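Moving the blog, and some notes on old posts

7/5/21

I finally moved everything off the old host. The export gave me 1163 posts, which is more than I remember writing, and 97 of them were drafts with a title and nothing else. I deleted most of those. I kept one called "Koivisto stairs" because I still want to write it.

The import went fine apart from the comments. Anything with an accented letter in the name came through as question marks, so Aino Hyvönen and a few others looked like spam for a day. I fixed those by hand. If your name is still wrong somewhere, leave a comment and I'll get to it.

Reading the early posts was slow going. I used to write very long introductions. There is one on repainting the hallway that takes four paragraphs to get to the paint. I also had a habit of promising a second part and then never writing it. Joar Viklund wrote to me twice about part two of the bicycle hub post, and he was right to ask. The hub is still in a box.
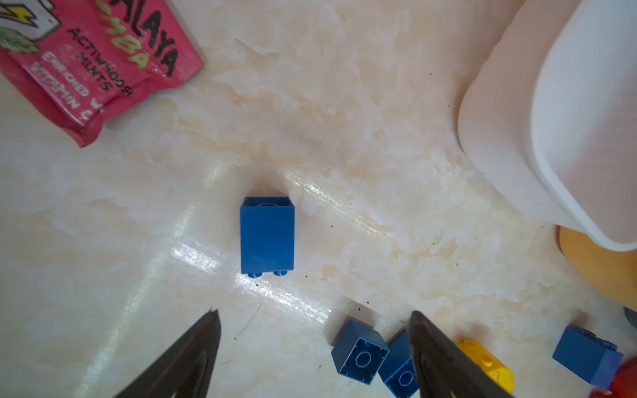
Categories were the other job. I had 75 of them, and a lot held a single post. "Home," "House" and "Around the house" were three separate things for years. I merged those and put all the cooking under one heading, including the bread posts, which used to be on their own page. The old bread page now sends you to the new one.

I haven't touched the wording of anything older, apart from broken links. A few opinions in there I don't hold anymore - the one on dishwashers, mainly - but I'd rather leave them up with the date on them than go back and tidy.

Search works better than it did. The old one only looked at titles. The new one looks at the full text, so if you type "gasket" you get the washing machine post and also a soup recipe where I apparently complained about the lid of a pressure cooker.

Still to do: the archive page loads slowly, and the email sign-up isn't connected to anything yet. If you signed up before the move you're on the list and don't need to do it again. I plan to have both sorted by September. The stairs post will probably come first.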